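Gripper width, lag, and a very small fruit

I've been promising a software post for a while, so, fine, let's talk about timestamps.

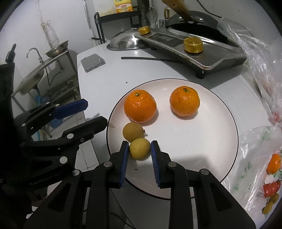
Closing in on a longan, mandarins waiting their turn.

The fruit set is my favorite part of the project and also the part that has eaten most of my September. Mandarins are easy. They're big and bright and the policy can be pretty sloppy about where it closes the jaws and still come away with one. Longans are little brown marbles. If the jaws close a touch early, you squeeze one edge and the thing shoots off across the plate (or the counter, or the floor, ask me how many I've stepped on).

So when the first trained policy kept closing early on longans and doing fine on mandarins, I did what everyone does and blamed perception. A dull little fruit on a white plate, maybe the image encoder is mushing it into nothing? I spent three evenings on that. I bumped the crop resolution, messed with the color jitter, and even trained a tiny probe on the frozen features to see if it could point at the longan. It could! It pointed at it beautifully! The network knew exactly where the fruit was and closed early anyway.

Aishwarya Kurian was the one who asked what my gripper width looked like plotted against the video. I said it looked fine. She asked if I had plotted it. I had not plotted it.

Okay, so here's how our pipeline works. We have a recorder called Ustden that writes camera frames and gripper width into one log, and then a converter, Zitside, that chops the log into episodes and resamples everything onto the same clock for training. Frames get stamped when they land in the recorder, after decoding. Width gets stamped when it's measured. You can see where this is going. The picture is always a little stale compared to the width, so in the training data the jaws start closing while the image still shows them wide open and not quite there yet. The policy learned precisely what we taught it, bless its heart.

I went through episode 2201 by hand, stepping one frame at a time with the width curve under the video, and the curve started dropping 3 frames before I could see either jaw move. We record at 20 frames a second, so that's 150 milliseconds. On a mandarin you'd never notice. On a longan it's the whole game.

The fix in Zitside is kind of boring, which I've made my peace with. There's now a per-device offset in the config, and the resampler shifts the image stream back by that much before it lines anything up. The part I'm happier with is the calibration script. You open and close the jaws a bunch of times in front of the camera, it tracks the gap between the blue pads (they're such a nice saturated blue, plain old color thresholding does the job), and then it cross-correlates that gap with the logged width and hands you the lag. It takes less than a minute. I run it separately for left and right, and the two came out different, so please don't copy one number over to the other side like I did the first time.

Two things bit me along the way. The converter was caching resampled episodes keyed on the log's file name and nothing else, so I changed the offset, reran everything, got the exact same curves back, and sat there for most of an hour doubting arithmetic. The config hash is part of the key now. And the gap tracker gets confused if something else blue wanders into view, so it only looks in the lower part of the image, and it throws out any frame where it can't find both pads.

I retrained over a weekend on the same episodes with the offsets applied, nothing else touched, and the early closing is mostly gone. It still fumbles when two longans are close together, and I don't think that's timing. Thirumalai Mudaliar thinks our action chunks are too long and the policy is committing before it's had a good look. He may be right, he's annoyingly good at this. I've got a run going with shorter chunks and it's jittery as heck on the approach, so there's some smoothing to figure out.

The calibration script still needs a cleanup before I share it (there's a hardcoded path in there with my old laptop's name in it). If you've fought with camera lag and found a way to get proper capture times instead of arrival times, leave me a comment, I'd love to rip the offset out completely.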